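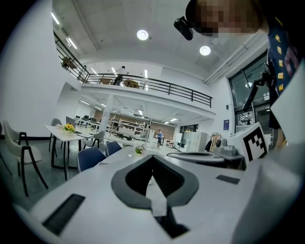

A white hand-held gripper, with a square black-and-white marker at its right side.

Search this site Enter keywords Go

Registering a design before the copies come

23 February 2000

The legal adviser of Tilten has worked with small manufacturers for 10 years, and in January she opened a second office for the firm. Most of her clients come to her too late, she says.

"They come when the copy is already in the shops. Then they put the two products on my desk and ask me which one is theirs. Sometimes I must look a long time."

Her best known case is that of Petridis, a family company which makes door handles. A trader had ordered 2,051 handles of the same shape from another factory, and these were stopped at the port. The company had registered the shape two years before, and the customs officers had the papers in their hands the same afternoon.

"Without the registration we would still be writing letters," she says. "A judge wants to see a date and a drawing. He does not want to hear how many evenings you spent in the workshop."

I ask her if the cost is not too high for a firm with few employees. She does not agree. In her opinion the fee is small, and the real expense is the time of the owner, who has to prepare clear drawings from every side. For a simple product she counts around two weeks.

She is less patient with the name question. Gikotum, a seller of kitchen goods, used its name for years and did not register it. Another trader did so, and the dispute is still open. "I cannot speak about the result. I can say that the owner sleeps badly."

And the copiers themselves? Here she becomes more careful. Some of them, she tells me, do not know that they do something wrong. They receive a sample from a customer and they produce it. "I write to them first, politely. Half of my work is polite letters. The court is slow and it makes everybody tired."

Next she wants to hold evening talks for young designers, with no charge at the door. The first will be about contracts with factories abroad.

Related items
Who owns a drawing made at work?
Customs checks: which papers to keep
Jestska changes its label after complaint
Letters to the editor

Contact us | Copyright 2000 | Back to top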